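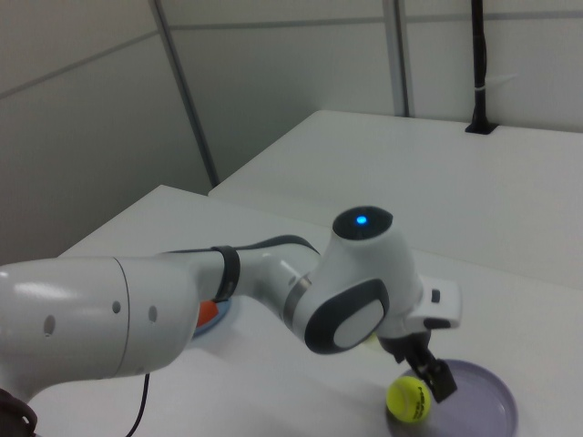 *The tennis ball and the purple plate*

**Ball keeps rolling off the plate, what can I put under it?**
posted by Ogilvie, 3/11/21

Hi all! I'm making up a little tabletop game for our family games night and I'm having way too much fun with it. You pick up a tennis ball, set it on a round plate, and the next person has to move it along to their own plate. The lavender one is my favourite colour of the lot! Trouble is the rim is pretty shallow, so if anyone bumps the table the ball goes for a wander and ends up under the couch. I've got 2 plates so far and would love to keep using them, so no bowls please. Any ideas for keeping the ball put without making it too easy?

**Pinska**

Oh, I love this! We did something similar at the cottage in April and the fix was a rubber washer from the hardware store, the flat kind for a garden hose. Lay it in the centre of the plate and the ball settles right into the hole. It only cost me 72 cents and it lifts straight out again when you want the plate back for sandwiches. If your crowd gets too good at it, move the washer over toward the rim (my lot groaned, then wanted another round straight away).

Also try a damp tea towel under each plate. It stops the plate itself from skating around, and half our runaway balls were really runaway plates!

**Ulum**

just use a bowl

**Ornero**

Seconding the washer! A hair elastic works too if you've got one in a drawer, just pick a thick one. We played to 40 points with ours and the ball only got away on us when somebody leaned on the table. Check the table is level as well, ours needed a bit of folded cardboard under one leg. Have fun, it's a great game for a rainy night!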